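Lusville Community Boards > Home and Kitchen > Cleaning up after a crowd

Clearing the table after lunch: rubbish first or dishes first?

tallowgate
I do the Saturday-style big lunch for my family every month and the table always ends up the same. Wrappers, tissues, cups with a mouthful left in them, rice everywhere. I've been stacking dishes first and dealing with the rest after. Takes me 30 minutes. Is there a better order?

moreira_flats
Rubbish first, every time. I keep a clear plastic tub on the table and the wrappers and used tissues go straight in. Then everything dirty goes on one big round tray, plate at the bottom, cups standing on the plate, cutlery beside it. One trip to the sink.

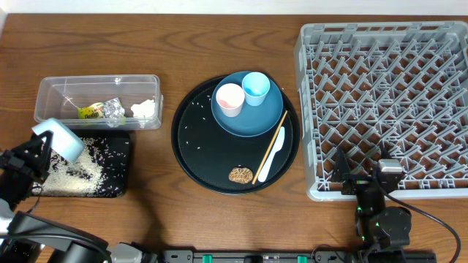

The dish rack stays on the table too if your kitchen is as small as mine. My counter is 16 inches deep and the rack won't fit on it.

pebble_dan
Disagree about the rack. Clean things shouldn't be anywhere near a table you haven't wiped yet. Otherwise fine.

moreira_flats
It's at the far end. I've done it for 3 years with no trouble.

quincebush
What do you do about the rice? I wipe it with a damp cloth and it smears and sticks in the grain of the wood.

pebble_dan
Don't wet it. Let it dry, then push it onto a small flat tray with a bit of card. A dark tray is good, you can see what you've missed. Cloth comes last.

tallowgate
I'd been using the cloth first. That explains the colour of my cloths.

hollis_rd
I don't stack cups on plates. Carried a tray like that across the Lastitley hall kitchen and lost two of them. Cups go flat on the tray and I tip out the dregs before I move anything.

moreira_flats
Depends on the tray. Get one with a raised rim and walk slowly.

quincebush
Tried the dry method at supper. Rice came up fine. Still had to go over one sticky patch with warm water.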